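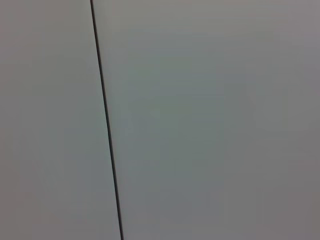 灰色表面与一条深色细线

Vino 居家维修互助 > 家具 > 木作与胶合

餐椅榫头松动，拆开重新上胶前怎么处理旧胶？

浏览 941 次

Brynhildur Dalsgaard
发表于 2019年3月10日

家里一套旧餐椅，型号是 Murkow 的直背款，榉木框架，靠背高 86 厘米。其中 2 把后腿与侧横档的连接处松了，坐上去前后晃，能听见木头摩擦的声音。座面已经拆下，四个角的三角木块用螺丝固定，螺丝没有滑牙。

目前的情况：
松动的位置都在后腿一侧，前腿的榫没有问题。
连接方式是圆木榫，每个接点两根。
旧胶呈黄褐色，较脆，指甲能刮下碎片。
其中一根木榫有纵向裂纹，没有断。
去年十一月我用注射器往缝里打过一次普通白胶，夹了一夜，过完冬天又松了。

想确认几件事。第一，是否必须全部拆开，还是只处理松的接点。第二，旧胶要清到什么程度，用热水或者醋会不会伤木头。第三，重新上胶选白胶、聚氨酯还是环氧。表面是透明漆，不想重做。

手头有两只 F 夹、一条绑带、橡皮锤和手电钻，没有台钻。

老榫头

先说结论：松的接点要完全拆开，没松的不要动。注射补胶在这种情况下基本无效，胶进不到榫孔底部，而且新白胶附着在旧白胶的膜上，强度很低。你去年那次失败就是这个问题。

判断旧胶种类。刮一点碎屑放在勺子里，加几滴热水，等一会儿。如果变软、发黏，有动物胶的气味，就是骨胶或皮胶。如果发白、变成橡皮状，是聚醋酸乙烯类，也就是白胶。完全没有反应，可能是脲醛胶或环氧。颜色黄褐、发脆，单看外观更像动物胶，但里面混了你后来打进去的白胶，所以两种都要处理。

拆卸。先卸三角木块，再检查接点处有没有暗钉。旧椅子常有人从侧面补过小钉子，钉孔用腻子填平，不拔掉就硬敲，横档端头会劈开。用磁铁沿接点走一遍就能查出来。没有钉子的话，用反向夹具慢慢顶开。F 夹多数可以把固定端拆下来反装，变成撑开的用法，受力点垫软木。橡皮锤只用来轻震，垫一块木板，敲在紧靠接点的位置。敲腿的末端力臂太长，容易把另一头好的接点也震松。

编号。每个零件在内侧贴美纹纸，写上位置和朝向。圆木榫的孔位是成对钻的，左右横档看着一样，互换以后往往装不回去。

清胶。榫孔里用比孔径小一号的圆锉或者卷起来的砂纸，转着刮。不要用同径钻头高速扩孔，手电钻对不准原来的中心，孔会变成椭圆。动物胶可以用棉签蘸温水擦，擦完晾透再上新胶。白胶用温的白醋敷一段时间，软了以后刮掉，再用清水擦一遍，同样要晾透。漆面先用美纹纸沿接点边缘贴一圈，醋和热水留在透明漆上可能发白。

有裂纹的那根榫直接换。把旧榫齐根锯断，中心打一个小引孔，再逐级换大钻头，最后一圈薄壁用小凿剥掉。新榫选带直槽的，榉木或桦木都可以，长度比两侧孔深之和短一点，给胶留空间。

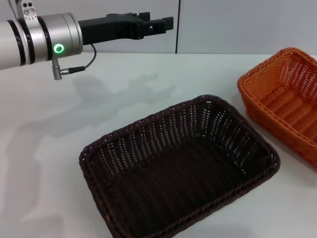

夹爪与亮着绿灯的机械臂末端

胶的选择。间隙小、配合紧，用黄色木工胶就够。聚氨酯发泡的部分没有强度，不能拿来填缝，溢出来还会弄脏漆面。环氧能填缝，但以后再修很难拆，只建议在孔已经扩大、又不想镶木塞的时候使用。如果确认原来是动物胶，继续用动物胶也可以，新胶能和残余的旧胶重新融合，清理要求低一些，缺点是操作时间短。

夹紧。上胶前先干装一次，全部夹好，确认四条腿同时落地。胶涂在孔壁和榫上，两面都要涂，孔底不要积胶，否则液压会把榫顶住，严重时横档会胀裂。夹好以后量座框两条对角线，两个数不一致就把绑带往长的那条方向调。夹到接缝合拢、有均匀的小胶珠挤出即可，再加力只会把胶全部挤走。溢胶等到半干、呈胶皮状时用木片铲掉，湿抹布会把稀胶抹进木纹里，以后补漆那里不吃色。

晾的时间按胶瓶上的说明，说明上写的通常是能松夹的时间，到能坐人还要再等一天。

jiaoshui_wang

用 Tundach 的木工胶，我修过 5 把，都没再松。不用像楼上那么麻烦，旧胶拿砂纸磨磨就行。实在太松就在榫头外面绕一层刨花再塞进去。

另外三角木块装回去的时候螺丝拧紧点，椅子晃有一半是那里没吃上力。

Chaudhry

补充上面没有提到的几点，并更正一处。

用刨花绕榫可行，但刨花必须先单独胶在榫上，干了以后修到合适直径，再作为一个整体装配。现场缠上去直接打入，刨花会在孔口堆积，里面仍然是空的。布条、牙签一类的填充物同理，短期内感觉很紧，受往复载荷以后会重新松动。

三角木块的作用是辅助，不应当靠它承担主要弯矩。靠拧紧螺丝消除晃动，载荷会转移到螺丝孔，孔滑牙以后更难处理。正确的顺序是榫接点先胶好、干透，再装三角木块。木块与座框的接触面要贴合，有缝隙时修木块，不要用螺丝硬拉。

关于是否只拆松的接点：原则同意，但要看结构。后腿上通常同时接着侧横档、后横档和靠背横撑。如果只有侧横档松，可以把整个后框当成一个部件保留，前框也当成一个部件，只拆开中间两侧。这样装配时只需要前后方向的夹紧力，两只 F 夹正好够用，左右各一只，绑带绕座框一圈作为辅助。若后横档也松，就必须把后框先单独胶好，第二天再与前框合拢。一次把所有接点都胶上，黄胶的开放时间不够，除非有人帮忙。

后腿多半带弧度，夹子在弧面上会滑。裁一块同样弧度的垫木，凹面贴双面胶固定在腿上，外侧保持平面，夹子压在平面上，施力线对准横档的中心线。施力线偏高或偏低，腿会被拉歪，干装时看不明显，上胶以后榫孔有润滑，偏得更多。

还有湿度。冬季供暖期木材失水，圆榫变细，横档端部也收缩，原来合适的配合会变松；夏季再胀回来，孔壁纤维被压溃，下一个冬天间隙更大。建议把零件和新榫在使用椅子的房间里一起放几天再装。刚买回来的木榫如果偏粗，不要用锤子硬打，放在暖和干燥的地方收一收，装的时候吸了胶里的水会重新胀紧。

最后检查一下脚垫。硬地面上如果有一只脚垫磨薄，椅子每次坐下都会扭转一次，接点修得再好也会提前失效。

Brynhildur Dalsgaard

谢谢各位。刮下来的碎屑用热水试过，外层发白变软，里面一层发黏，应该是两种胶都有。磁铁在左后腿查到一枚小钉，从外侧看不出来。后横档没有松，准备按前框、后框两部分拆。垫木先用松木边角料做。

Chaudhry

钉子如果钉头陷得深，用小直径的空心钻套住取出，再镶一个同纹理方向的木塞。松木做垫木可以，贴漆面的一侧加一层软木或毛毡。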